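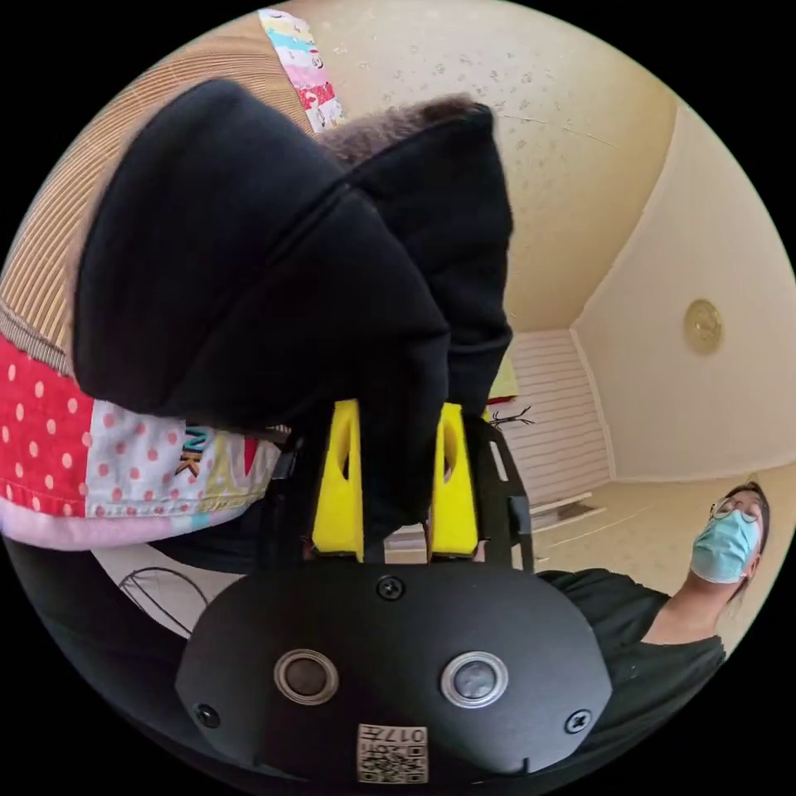
Black fabric item with brown fuzzy lining, against the corduroy and the red polka dots.

Print this message
E-mail this message to a friend

To: the Mulwood sewing and mending list
Date: 12 January 1999
Subject: Re: Re: bedcover as ironing board (was: lining, again)

> I still don't see why you can't fold on a table like the rest of
> us. My mother would have had a fit at clothes on a patchwork. The
> seams catch on buttons, the lint goes everywhere, and one black
> sweater will finish off your whites for good. Also, what on earth
> is the bamboo mat for in the middle of winter? And did you ever
> find out whether the fuzzy stuff can be replaced, or are you just
> going to keep moving it from pile to pile until spring?

Taking these out of order, as I take everything.

I don't fold on a table for the simple reason that my table has been under the Pakgate curtains since Thanksgiving. Those of you who were on the list in the fall will remember the Pakgate curtains. They are not done. They are, if anything, less done than they were, the header tape having come off again. So the bed it is, and the bed has the advantage that you can't go to sleep until you've finished, or at least until you've moved everything to the chair.

The mat is a summer mat, yes. It goes on in June and it is supposed to come off in September. I left it on one year out of laziness and found that it makes a very decent folding surface: flat, a bit of grip to it, and it keeps the lint off the patchwork underneath, which takes care of your mother. The slats run close together and I've yet to lose a button down them. It is not a comfortable thing to sit on in January. I don't sit on it. I stand there and sigh.

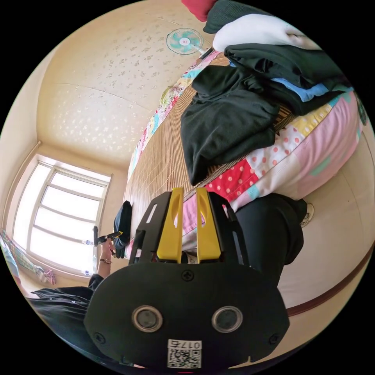
About the patchwork itself, because two people wrote to me off list. There is no pattern. I know that is a disappointing answer. The polka dots came in a remnant bundle from Gough, red with pale dots and white with the pinker ones, and I put them next to each other on the theory that dots go with dots. I am no longer sure of the theory. The pale pink was a sheet. The mint was what I had when the pink ran out. Bundle no. 3205, if anybody wants to go and ask for it, but I would be surprised if they had two alike.

The corduroy is another matter and I would do it differently. Tan, fine rib, perfectly nice fabric, and it pulls at everything it is sewn to. If you must put corduroy beside plain cotton, wash it first, wash it again, and run a line of stay stitching along the edge. I did the first of those. You can also argue about which way the nap should go, and I believe this list did so for most of last February, so please don't start.

Now the lining. It can be replaced. The mending booklet from Pedasar covers it on page 259, in a paragraph so short that I think the writer was hoping we'd give up. You unpick at the hem, turn the whole thing out, use the old lining as your pattern piece and go back in by hand. What they leave out is the fluff. Cut fuzzy lining from the back with the point of a blade, only through the backing, and keep your mouth shut while you do it.

Whether it should be replaced I can't tell you. I've had the thing half folded all week and it springs open again each time, like a bad suitcase. Black shows every hair the brown sheds. A lint roller works for the length of time it takes to put the roller down. Folding it with the lining inside helps, then folding it once more and putting something heavy on top, and at that point you've given it half the bed and might as well hang it up.

The other pile is just clothes. They've given me no trouble at all and I have nothing to report about them.

If anyone has brown fuzzy lining left over from a coat, I'll swap for corduroy. I have a great deal of corduroy.

Print this message
E-mail this message to a friend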